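# 第八章 家务与车间杂活:机器做到了哪一步

叠一条毛巾,人大约不用想。对机器来说,这件事要拆成找边、捏角、提起、对齐、放下,每一步都可能出错。本章讨论的问题很具体:今天的机器能不能承担家庭和车间里的杂活,能做到什么程度。

先看一组课堂用的数据。Vanderleia Pacheco 在 Dreltis 车间比较了16种杂活,包括分拣螺钉、擦台面、收餐具和折纸箱。每种杂活都由同一台双指夹爪机械臂完成,全部试验共538次,成功的有400次左右。失败多集中在软的、薄的和透明的物体上。擦台面的成绩较好,折纸箱最差。

读这组数字要小心。台面事先清理过,物体种类也由人选定。换到 Tambunan 公寓的厨房,同一套程序连抽屉都没有拉开。成功率只有和试验条件写在一起才有意义。

学完本章,读者应能:

- 把一项杂活分解为感知、抓取、移动和放置几个环节;
- 说明刚性物体与柔性物体在抓取上的差别;
- 根据试验条件判断一项成功率能否推广。

8.1 节从最简单的情形讲起:一张平整的桌面,一副两指夹爪。手指的形状和张开的宽度,决定了它能夹住哪些东西。

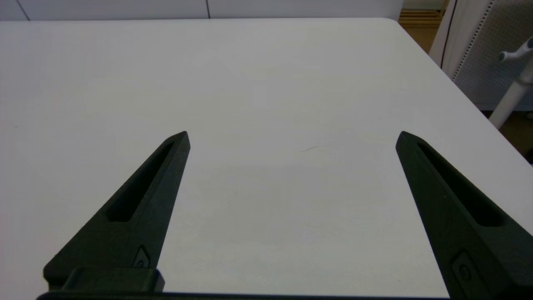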